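Technology > Robotics > On Test

A spare bed and a pair of grippers
By Natalie Ashworth

I have wanted to try the Cudau kit ever since Mansa Zakaria showed me hers in December, and I'm happy to report that it's a joy. You get two hand-held grippers, a charger and 24 practice tasks, and you teach a robot by doing the job yourself (no code at all!). I went straight for laundry, the hardest chapter in the book. One gripper takes a corner of the cloth, the other comes in low over the middle, and you fold as slowly as your patience allows.
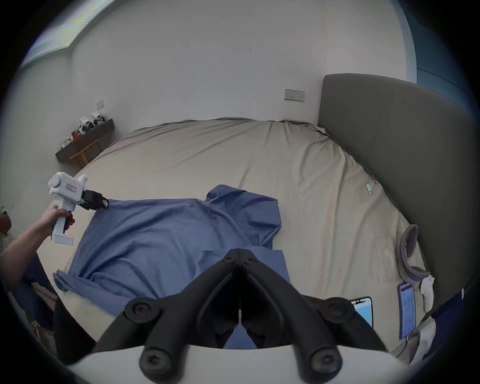 Fouad Abdel Rahman thinks cloth is the wrong place for a beginner to start, and told me he would spend a week on cups and boxes first. He may be right. My first seven folds were dreadful, but by the ninth evening I'd stopped thinking about my wrists and was simply folding – a lovely feeling, and one I hadn't expected from a box of parts costing £419.

The grip is light and the fingers close smoothly, even on thin cotton. I'd like a longer strap and a clearer manual, as the pages on pairing the two units had me going round in circles. The software is quick, though, and it lets you bin a bad attempt with one tap.
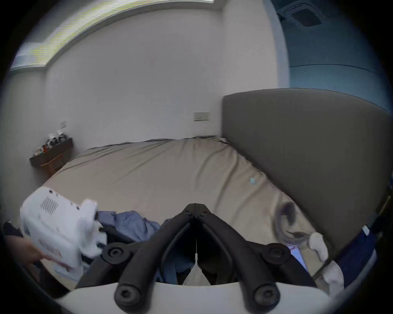

Bedroom practice with the blue fabric.

Related
Istmont's window cleaner, six months in
Sum-yee Lo on robots that cook
Sadville opens its repair workshop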